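Hand-held grippers go home with Nakdale folders

Posted Sunday, updated 4:40 pm

NAKDALE – The people teaching the Laur folding arm how to handle clothes are no longer coming to the lab to do it. Since November they've been doing it at home, on their own beds, with a gripper they hold in one hand.

Bernness, the small automation firm behind Laur, confirmed the change this weekend after word got out at the Clonduvum trade day. The firm now has 223 recorded folds it calls good enough to train on. The target is 1000 before anybody lets the arm near a paying customer's shirts.

Two ways of showing the arm a job are in use right now. First one is remote control: an operator sits at a desk with a pair of handles, watches a screen and drives the arm through the fold. Slow going. A T-shirt that takes a person a few seconds can take a couple of minutes, and the operators get sore wrists by lunch.

The second is the hand-held tool. Same fingers as the arm, same pads, a camera looking down over them. No arm attached. The person picks up a sleeve with it, carries it over, lets go. Software works out afterward where the tool went and when it opened and closed, and that becomes the lesson.

Gediminas Šimkus, who runs the teaching side at Bernness, says the hand-held route won out on speed and also on mess.

"In the lab we had one gray table and very good lights," Šimkus said. "The arm got great at one gray table. Then we put a striped sheet on it and it grabbed the stripe."

That was the spring. The team tried swapping tablecloths, then bought a used bed off a neighbor and set it up next to the loading door. It helped some. Dark clothes on patterned bedding were still a problem – the arm would find the edge of a print and pinch at it as if it were a hem, come up with nothing, and go back for another try.

So the tools went out the door. Folders sign out a kit, take it home for 2 weeks and record whatever laundry comes up. They're paid by the hour, not by the fold, a point Šimkus brought up twice. Paying by the fold was tried for a short while and the clips came in rushed, with garments dropped and scooped up any old way.

The instructions fit on one sheet. Start with the fingers open. Go in low. Close, wait a beat, lift. Don't use your free hand once the recording is going, even if the collar flips over. If it goes wrong keep going and fix it with the tool, because the fixing is worth having too.

That last one is the rule new folders break most, according to the firm. Natural thing to do is reach in and flatten the wrinkle. Any clip with a bare hand helping gets marked and set aside, it isn't thrown out but it isn't used for training the fold either.

Nobody is asked to tidy up first. Some did anyway in the early weeks, made the bed, cleared the floor, and the firm had to send round a note telling them to leave things how they were.

Sorting the clips is done back at the Nakdale office, by two people at a bench near the front window. They trim the ends, tag the garment, tag what's under it and note whether the grasp was on a single layer or went through several. Layers are the sore point. On black cloth the camera often can't tell one from two, and a person going by feel will do the right thing without being able to say how they knew.
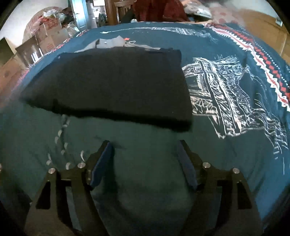

Feel is the thing the hand-held tool doesn't pass along, at least not yet. The version in use records position and opening width and that's all. A newer one with some sense of squeeze is on the bench at Bernness but Šimkus wouldn't give a date for it, or say what it costs.

He was happier talking about results, up to a point. Laur trained on the home clips was tried last month on towels, tees and a pile of sweaters. Towels fine. Tees mostly fine. Sweaters, no – the arm folded the sleeves in and then dragged the whole thing sideways trying to bring the bottom up. More sweater clips have been requested, and folders have been told heavier knits are welcome as long as they're clean.

Remote control isn't going away. Bernness plans to keep both desks running for jobs the hand tool can't reach, mainly anything that takes both arms at once, such as shaking out a fitted sheet. Operators will also take over when the arm gets stuck during trials, and those rescues get saved as lessons of thier own.

The Clonduvum laundry co-op is down to host the first trial outside Nakdale. It'll be overnight shifts only, with a remote operator on the line the whole time and plain white linen to begin with. Garments come later. The co-op's floor staff have asked to do some of the teaching themselves, on the grounds that they fold differently from people at home and the shelves there are a fixed width. Bernness has agreed and is sending over 2 kits.

One open question is left-handers. The current grip is shaped for the right hand and a few folders complained. A mirrored handle has been printed, and it's being tried out now, though clips made with it are kept in a seperate batch until somebody checks wether the motion comes out any different.

Folders who already have a kit should bring it back charged, with the pads wiped down and the card still in it. Four came back last round with no card. New sign-ups are open at the Nakdale front desk, weekdays until 6 pm, evening pickup by arrangement. Bring ID. No experience needed but you do have to sit through the half-hour session on opening and closing the thing before it goes home with you.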